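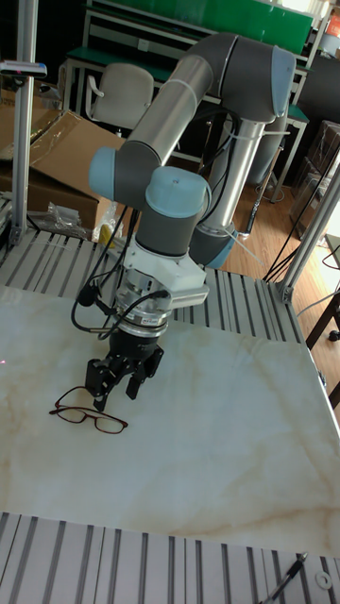

Thin dark reddish-brown frames, temples folded behind the lenses, on a marble-patterned tabletop.

Kirnstead Eyeglasses
README, last touched 2 Jul 2022

What's in here

Kirnstead is a table of everyday eyeglasses. One row per pair, 300 pairs, 14 columns. I started it because I wanted to know how big a folded pair of glasses is and could only find sizes for the lenses and the bridge, the stuff printed on the inside of the temple. Great if you're ordering new ones, not much help if you're building a drawer insert or a bedside tray (I was building a bedside tray!).

So I got out the calipers and started bugging people. Then Şengül Yalçınkaya got interested and brought a shoebox full of old frames, and after that it was a project.

The files

glasses.csv is the main table.
colors.txt is the list of color words we allow, with notes on the ones we argued over.
corrections.txt is every row I've had to change, oldest first.
tray.txt has the cutting sizes for the tray, if you want to make one. It's pine, it's simple, mine has a wobble.

The columns, or the ones that need explaining

pair_id: just a number. Gaps are pairs that were pulled.

front_width: the widest part of the front, hinge to hinge, in millimeters. If the end pieces stick out past the hinges, they count.

folded_depth: front of the lenses to the back of the folded temples. This one is fussier than it sounds. Some temples cross flat and some ride up on each other, and the depth changes depending on which one you fold first. I fold the left one first, always. Duygu Şimşekoğlu folds the right one first, always, and we lost an evening to that before we noticed. All of the depths are left-first now.

resting_height: how tall the pair stands when you put it down folded on a flat surface, the way most people do, on the bottom rims. Not lens-down. Please don't put your glasses lens-down.

rim: full, half, or none.

rim_thickness: thin, medium, thick. By eye. I know. I tried to do it with calipers and the numbers were all over the place on anything with a curve to it, so we went back to words.

color_main and color_second: from colors.txt. The second one is blank for plain frames.

temple_state: folded or open, as the pair was when we measured resting_height. Almost all folded. The open ones are mostly stiff hinges I wasn't brave enough to push.

notes: free text. Chewed tips, missing nose pads, a hinge held together with a bit of wire. It's my favorite column and I'd read it before anything else.

About those color words

Brown is the hard one. Under a warm lamp a dark red frame and a dark brown frame are the same frame, and then you carry them over to the window and they part ways. We settled on "reddish brown" as its own word, with "dark" in front when you have to look for the red. Tortoiseshell is separate and only goes on frames with a visible pattern. If it's a plain brown, it's a brown, no matter what the shop called it.

Black means black in daylight. A good number of my early "black" rows turned out to be navy when I rechecked them – see corrections.txt, it goes on for a while.

Where they came from

Most of the pairs came from people in Drirgate who let me borrow their spares. The rest came from the Echevarría shop, where they keep a tub of unclaimed frames by the till and let me work through it over a couple of visits in July. Nothing in the table says who owned what, and I didn't write down prescriptions. I couldn't have measured them anyway.

It leans heavily toward reading glasses, adult sizes, and frames that have been retired to a drawer. There are very few kids' frames. Sunglasses are out unless they had clear lenses put in, and I left out wraparound sports ones entirely since they don't really fold down to a shape you can measure.

How we measured

Wipe the pair, fold it, set it down, let go, then measure it without nudging it. A hard smooth surface is best. I did my first batch on a place mat and had to redo every resting height, as the rims sink into the weave. A patterned top is fine, but check that a rim isn't hiding against a streak, because thin dark frames on a veined surface can fool you at the ends.

We measured every pair 2 times and kept the average. If the readings were more than 5 millimeters apart, I measured again from scratch and put "remeasured" in the notes.

Things I'd like to fix

The rim_thickness words should be better defined. Half-rims have front widths I don't fully trust. I'd also love a column for how far the tips curl, which matters a lot for cases, but I haven't found a way to measure it that gives me the same answer after lunch.

Using it

Go ahead, for anything you like. A mention of Kirnstead is nice if you publish something. If you add pairs, please use the color list and fold left first, and send the rows to me or Duygu. She checks them faster than I do, and her spelling is better too.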